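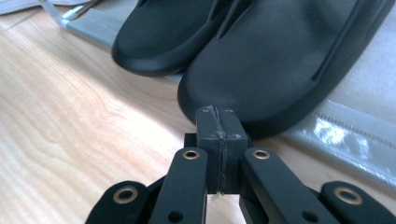
Shoe episodes, second batch

19 January 2022

The second batch is done: 56 episodes recorded, 46 kept. The task is to pick up one shoe of a pair by the toe and place it parallel to the other. Black shoes are the hard case so far. Black fingertips against a black toe leave very little contrast at the moment of contact, and the tracker lost its place in five of the rejected takes. The other five were my fault, mostly for starting the recording with the hand already moving.

Changes from the first batch:

Every episode now starts with the fingers closed. Josée Gauthier pointed out that mixed starting widths were teaching the Grudell model to hesitate before opening.

The shoes are moved and turned between takes. I had been resetting them to nearly the same spot, and the policy learned the spot.

Approach speed is lower over the last 6 cm. I would like it lower still, but my wrist starts to shake and the shake ends up in the data.

Strong side light stays in. Preben Ingvarsson wanted it diffused — I disagree, as the test bench has a window and the model will have to cope.

Labels are start, contact, lift and release. Contact is marked by eye and I don't trust it to better than a few samples. Next batch is brown shoes, then laces, probably in March.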